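Prokwood Language Board - Dictionaries and Reference
Print vs. app for specialist vocabulary, Romanian-English

Posted Monday, June 5, 2023 by tallwicket

I need a bilingual technical dictionary, Romanian to English, for reading maintenance manuals. I have narrowed it to two. The Lestar is the thick one, second edition, with gender and plural given for every noun. The Patesano is thinner and sorted by subject, with an alphabetical index at the back in both languages. Has anyone used both for more than a week? I read slowly and look up a lot, so lookup time matters to me more than coverage.

glossbox
I have both. Lestar for reading, Patesano for writing. If you meet an unknown word on a page you usually don't know its subject, so with the Patesano every lookup is two lookups: index, then section. With the Lestar it is one.

The Lestar also lists irregular plurals as separate entries with a pointer to the singular. The Patesano does not, and Romanian plurals change enough inside the stem that a learner will miss some of them.

mara_k2
Disagree on the two lookups. The index in the Patesano gives the translation as well as the page number, at least in my printing. You only turn to the section if you want related terms. My copy is the February printing with the gray spine. Earlier ones had page numbers only.

glossbox
Mine is earlier, then. Page numbers only. That changes the comparison, but a buyer ordering used copies can't count on getting yours.

tallwicket
Used is what I was planning. Is there a way to tell the printings apart from a listing?

mara_k2
Ask the seller for a photo of page 126. In the older printing the welding section starts there. In the newer one it is still pumps and valves, as the index pages got longer and they moved some tables forward.

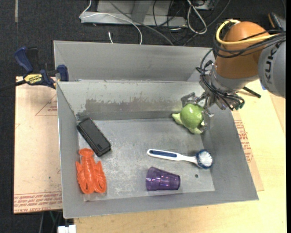 The cover is no use for this. Sellers reuse the same stock scan for both, and the ISBN did not change between printings.

fen_orchard
Neither. Get the Zamfir word list and load it into a flashcard program. It has 2000 headwords, sorted by frequency in technical text, and in my experience that covers most of what you meet in a manual. Paper dictionaries for a reading task are a slow way of doing a fast job.

glossbox
The Zamfir list is a good list, but it is one translation per headword. "Cap" can be a head, an end or a cape depending on where it turns up. "Broască" is a frog and also a door lock. A list that gives you one of the two will cost you more time than turning pages does.

fen_orchard
Context sorts that out. A lubrication manual is not going to discuss frogs.

glossbox
Context sorts it out if you already know there is a second meaning. A learner with "frog" on the card will sit there and wonder.

fen_orchard
Fine, for that word. I went through my deck last winter and added second meanings by hand where I had been caught out. There were 17 of them. I don't call that a reason to buy a heavy book.

lowercase_h
Two points on the Lestar that haven't come up.

First, it uses the current spelling, with â inside words and î at the start and end. Older manuals have î throughout. The dictionary does not cross-reference the old forms, so you have to convert in your head before you look anything up. It becomes automatic, but it is annoying at the start.

Second, the binding. Mine has been glued back twice. The paper is thin and the block is heavy for that kind of spine - lay it flat on a desk and don't hold it open in one hand.

tallwicket
The spelling point is useful. Most of what I read is older. Does the Patesano handle the î forms?

mara_k2
No. There is a half-page note in the front matter that explains the rule, and that is all.

lowercase_h
The abbreviations list is better in the Patesano, though. It runs to 6 pages and includes the ones used on drawings. The Lestar has a single page and most of it is grammar labels.

fen_orchard
The abbreviations are the one thing I would pay for. I still photocopied them at the library and left the book there.

tallwicket
Current plan: Lestar for the desk, Zamfir list on the phone, and a copy of the Patesano abbreviations if I can find the book locally. I have messaged one seller about the page anyway. If it is the newer printing and cheap I will probably take it as well.

glossbox
Reasonable. Check the Lestar listing for the word "abridged." There is a short edition with nearly the same title, and it drops the plurals.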